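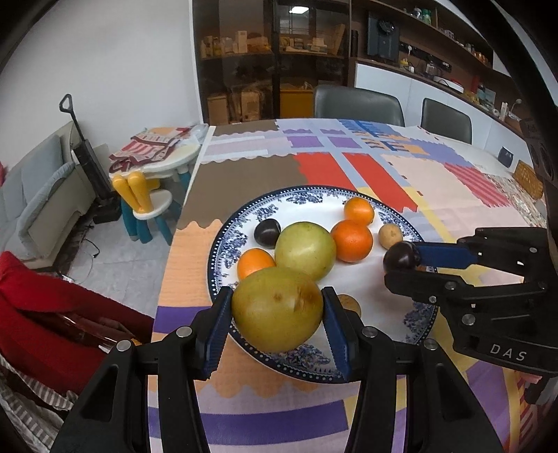 3 min read

Lirard home recording service: gallery
29 August 2026

Lirard records everyday handling tasks in lived-in homes for teams training robot arms. Operators work with a hand-held gripper in each hand, and clients get the recordings sorted by task. This page covers the fruit plate, a table task in our standard list, with notes on how it is run and what it costs.

Fruit plate, two grippers
A large yellow-green fruit held just clear of a blue and white plate, with a dark purple plum in the second gripper at the right-hand rim. Both grippers have blue pads on the jaws.

Still on the plate
Another yellow-green fruit, three oranges, a plum and a couple of small potatoes. The mixed sizes are deliberate. A plum needs a narrow grip and very little squeeze, and the big fruit needs the jaws well open before they come down.

The table
Patchwork cloth in a lot of colours, under a plate with a pattern of its own. Clients can ask for plain cloths and plain crockery, but most take the patterned set as well, as their robots will meet both.

The room
A family room, with a sofa, shelves and a children's table behind the work. We leave furniture where it stands. If you need a bare background, book the Kerkthorpe workshop instead and say so on the order form.

About the task

The fruit plate is a clearing and refilling task. The operator takes pieces off the plate one or two at a time, sets them down on the table, and then puts them back in a different order. Either hand may go first. Two-handed lifts are allowed, and so is moving a piece aside to reach the one behind it.

We use real fruit and vegetables. Marks and soft patches are left in, and a piece is only swapped when it starts to leak. Plastic fruit can be had on request, but it is lighter and slides differently, so we label those recordings separately.

Drops are kept. If a piece rolls off the plate the operator picks it up and carries on, and the recording is tagged "recovered". Clients who don't want these can filter them out in Gorotura, our browsing tool, which comes with every order.

What you get

The standard table pack is 500 recordings, split across fruit, crockery, cutlery and small packets. It draws on 34 homes. Each recording has video from the gripper cameras, jaw opening over time, and a short written label such as "plum from plate to table". Labels are in British English. Other languages cost extra.

Recording sessions last 4 hours including set-up. Operators take a break halfway through, and we don't run two sessions in the same home on one day.

Prices

A single custom session is £238, plus travel outside the Kerkthorpe area. The price covers an operator, the grippers, groceries for the task and a first check of the recordings. Full labelling is quoted separately once we know how long the task takes. The table pack is sold as a download, and the price depends on whether you want it for research or for a product.

Delivery for custom work is normally about three weeks from the session. Rush jobs are possible outside March, when we service the equipment.

Limits

Gripper recordings suit arms with two-finger jaws. If your robot has a many-fingered hand, ask for a sample before you buy. We don't record hot liquids, knives in use or anything involving pets. Glassware is done in the workshop only.

The Hầu set, our kitchen worktop pack, is listed on its own page and isn't included in the table pack. Some homes appear in both, so tell us if you hold one already and we will mark the overlap.

To book or to ask for sample recordings, use the order form and choose "Table tasks" from the menu.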